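Das Erbe meiner Tante

Als meine Tante starb, hinterließ sie mir ein Boot, das nicht mehr schwamm, zwei Kartons mit Noten und die Aufgabe, ihren Schmuck zu verteilen. Ausgerechnet mir! Ich trage nicht mal eine Uhr. Aber so stand es auf dem Zettel, in ihrer winzigen Schrift, und darunter noch: »Aber bitte gerecht, und nicht vor September.«

Also bin ich im September nach Namlow gefahren, mit dem Bummelzug, der an jeder Milchkanne hält. Ihr Haus war das mit der Nummer 49, ganz hinten, wo die Straße in den Schilfgürtel übergeht. Den Schlüssel hatte sie immer unter der Stechpalme liegen, die sie Ilex nannte, als wäre das ein Vorname. »Ilex passt auf«, sagte sie, wenn wir abends noch mal rauswollten. Und ich sage euch, ich habe mich bei dem Strauch bedankt, als ich den Schlüssel fand. Laut!

Drinnen roch es nach Kampfer und kaltem Tee. Ich habe erst mal alle Fenster aufgerissen und mich dann vor der eigentlichen Arbeit gedrückt – Abwasch, Post, die Geranien, noch mal Abwasch. Gegen vier Uhr fiel mir nichts mehr ein.

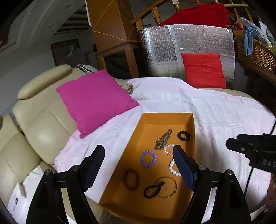 Meine Tante hat nie etwas Teures besessen, das muss man wissen. Aber zu jedem Stück gab es eine Geschichte, und die Geschichten waren jedes Mal andere. Die Perlen kamen mal von einem Kapitän, mal von einer Tombola, und einmal, nach zwei Likören, hatte sie sie beim Kartenspiel gewonnen, auf der Fähre nach Venis, bei Windstärke neun. Als Kind habe ich den Atlas nach Venis abgesucht, mit der Lupe, ganze Regennachmittage lang. Eine Insel mit blauen Dächern sollte das sein, und die Leute dort grüßen einander nur mit der linken Hand. Gefunden habe ich sie nie. Ich habe ihr das aber auch nie gesagt.

Wie verteilt man so etwas gerecht? Meine Cousinen wollten beide dasselbe, natürlich, und zwar jeweils die Geschichte mit dem Kapitän. Am Telefon haben wir uns fast gestritten, dann haben wir gelacht, dann doch noch ein bisschen gestritten. Die ältere behauptete, der Kapitän sei ihr schon zur Konfirmation versprochen worden. Die jüngere legte auf und rief drei Minuten später wieder an, um zu fragen, ob der Kater noch lebt.

Der Kater! Den hatte ich glatt vergessen. Er heißt Han, ist grau und ungefähr so gesellig wie ein Amboss. Er saß hinter dem Haus im kaputten Boot, mitten auf der Ruderbank, und schaute aufs Wasser.
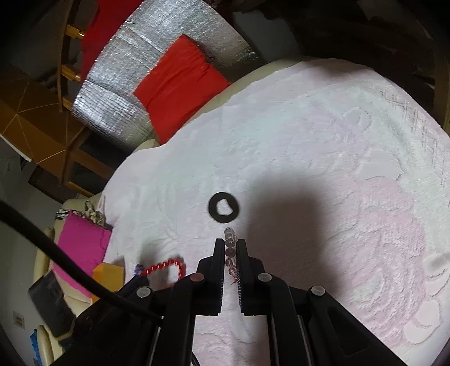

Ich habe mich dann einfach zu ihm gesetzt, mit Decke und dem Rest vom Likör. Es wurde dunkel, im Schilf raschelte es, und irgendwo weit draußen tutete etwas. Eine Fähre fährt da nicht, der See ist viel zu klein dafür. Ich habe trotzdem die linke Hand gehoben, man weiß ja nie. Han hat mich angesehen, als hätte ich endlich mal etwas Vernünftiges getan.

Am nächsten Morgen rief ich die Cousinen an und sagte, sie sollten beide herkommen, und zwar mit Farbe und Pinsel. Erst wird das Boot geflickt.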